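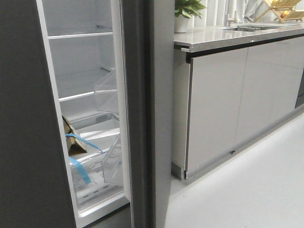
In defence of leftovers

I will happily argue with anyone who thinks the best meal of the week is the one you cook from scratch. It's the one after! It's the cold roast potato eaten standing up, the curry that has had a night to think about itself, the last of the rice fried hard with an egg until the edges catch.

I grew up in a house where leftovers were a kind of punishment. You got them if you hadn't finished, and they came back looking exactly as they had the night before, only greyer. So it took me years, and one very good share house, to come round. Saron Weldu had the room across the hall from mine and cooked enormous pots of lentils, far more than the two of us could get through, and by the third night she'd be folding them into pastry or thinning them out with stock and lemon. I used to look forward to that third night. I still make her lentil pasties, badly, and I still burn my mouth on the first one.

What I love is the freedom of it. A recipe is a set of instructions from a stranger, and I like recipes, I own 151 cookbooks and have no plans to stop. But half a roast pumpkin asks you a question, and you get to answer it however you like. Soup? Gnocchi? Mashed on toast with feta and too much pepper? You already know it tastes good because you ate it yesterday. All the frightening work is behind you.

Some food is simply better the next day, too. Bolognese, obviously. Anything with dried beans. Potato salad, which I wouldn't serve on the day it was made unless someone forced me. My neighbour Hawi Zeleke swears the same is true of chocolate cake, and after a January of careful research at her kitchen table I've come over to her side. The crumb settles down and the icing goes a bit fudgy at the edges.

I'll admit there are failures. Chips are a lost cause (I've tried everything, including the waffle iron). Dressed lettuce should be eaten or mourned. Reheated fish is fine at home and a crime in a shared office. And you do have to be sensible about it: cool things quickly, keep them cold, and don't get romantic about rice that's been out on the bench all afternoon.

But people talk about leftovers as thrift, as if the only reason to eat them were guilt about the bin, and I think that undersells them terribly. Yes, it saves money. A chook that does dinner, then sandwiches, then a pot of broth is a bargain at any price. I'd do it if chickens were free, though, for the sandwiches alone, with the skin left on and mango chutney right up to the crust.

So cook too much this weekend. Use the big pot, the one that lives at the back of the cupboard, and put in the whole bag of chickpeas. Send some next door if you've got a Hawi. Then have the rest for lunch, with a fried egg on top.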